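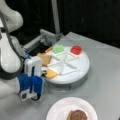 We have one arm in our lab for sorting work and my manager wants a budget line for a second gripper before October. Is it worth paying for a full spare gripper, or is a set of spare fingers enough?

Spare fingers are enough for most single-arm setups, as long as the supplier can ship a whole gripper within your tolerable downtime. Fingers and pads wear first. The body, motor and wrist coupling usually last much longer. Ask for the lead time in writing and compare it with what a stopped week costs you.

Aisling Ó Néill
Posted Tue 30 August

Adding some detail. The quotes I have are 2792 dollars for a complete gripper from Fellident and 317 dollars for a pair of fingers with screws. Light duty, small items, one shift. Cedard also offers a service plan but would not give me a price without a site visit. The money has to be committed before the new budget opens, so I can't wait and see.

Eimear Ní Chonaill

At those prices I would buy two pairs of fingers and put the rest toward a cable set. On our arms the cable at the wrist failed before anything in the gripper did, and the replacement was not a stock item. Check three things on the quote:

Whether the fingers are sold calibrated or need re-zeroing after a swap. Ours need it, and the job takes longer than the swap.
Whether the screws are included every time or only with the first order.
Whether the coupling is a standard bolt pattern. If it is, you can fit another maker's gripper in an emergency and the full spare makes even less sense.

The service plan depends on your hours. On one shift I would skip it - you can always add it later, though they may charge for an inspection first.

McGrath

buy the whole gripper. we did fingers only and then somebody crashed the arm into a fixture and bent the housing. waited weeks

Bollano

Depends on who programs it. If the paths change often, crashes are your main risk and McGrath has a point. If the program is fixed, go with the fingers. Also ask Fellident if they do loaners, ours did for a deposit.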